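3.2 What is inside an office desktop, and in what order it comes out

Anybody who has taken an old office computer to pieces at the kitchen table will know that the first few minutes are mostly spent finding one's bearings, and our own study of the 841 machines handed in at the Jurimstead and Tolard depots began in much the same way. We laid each tower on its side, took off the side panel and had a good long look before touching anything. The layout varies from maker to maker, but the familiar residents are nearly always there: the board, the power supply, the drives in their cage or tray, and a graphics card if the first owner wanted one (Figure 2a). 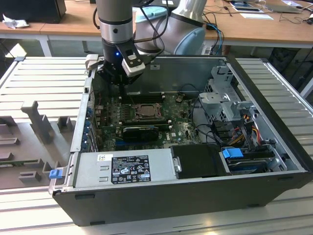
We have come to be rather fond of coloured plastic. A blue latch or button is a kindness to whoever opens the case years later, and at Nernell, where the sorting benches are, towers with parts marked in this way were noticeably quicker to empty. Cables are another matter altogether! They wander across the board towards the drives, and a bundle left in place will snag on almost anything, so our usual advice is to unplug them early and fold them well back.

The processor deserves more patience than all the rest. With the cooler gone, the chip sits in its socket inside a metal load plate, with a thin lever alongside, and the lever has to be eased up before the chip is lifted (Figure 2b).

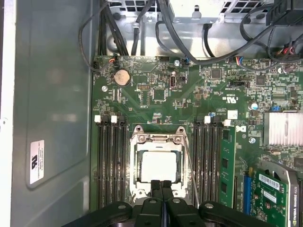

Memory is a good deal more forgiving, and we recorded how many slots were in use as well as what was in them. Boards with plenty of slots and only a single module were a common sight in the Tolard batch, which agrees with the pattern Akbulut found for smaller offices. We kept every working module, however modest, and the coin cells went into a separate tub at the end of each morning.

Figure 2. Office desktops opened for dismantling: (a) a tower on its side with the panel removed; (b) the processor socket and memory slots.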